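Ronik (software)

Ronik is a software package for recording, aligning and checking demonstrations of two-handed manipulation. It is maintained by Majumder, which also publishes the Kultilgate planner, and is used mainly to prepare training data for control policies in sorting and table-clearing tasks. The current stable branch was released in October. Its file format, Maren, is documented separately.

Architecture

Ronik consists of a recorder, a pose estimator and a segmenter. The recorder writes each input stream with its own clock and makes no attempt to synchronize streams during capture. Alignment is done afterward, by resampling all streams to 60 samples per second. The pose estimator finds the dots on a rigid marker plate and solves for the position and orientation of the tool that carries it. Each plate has its own dot layout, so left and right tools are told apart without a manual label.
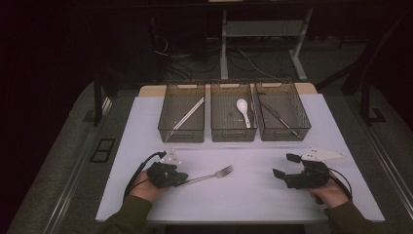
Why does Ronik store the jaw opening separately from the tool pose?
The marker plate is treated as rigid, so its pose gives the position and orientation of the tool but carries no information about the jaws. The opening is kept as a separate channel in the Maren file, and the segmenter reads it to place grasp and release boundaries.

Segmentation

The segmenter divides a recording into reach, grasp, transfer and release phases. A boundary is proposed when the jaw channel crosses a threshold while tool speed is low. Segments shorter than 242 milliseconds are merged with the one before. The two hands are segmented independently; a later pass marks intervals in which both are moving.

Limitations

Pose error grows when a plate is seen nearly edge-on. Gaps of up to 570 milliseconds are interpolated, and longer gaps are flagged as invalid. Thin or reflective objects, such as cutlery, are often missed by the optional object detector, which has to be retrained for each new set of items. Files with more than 700 segments load slowly in the Kultilgate viewer.

Page last edited January 18, 2026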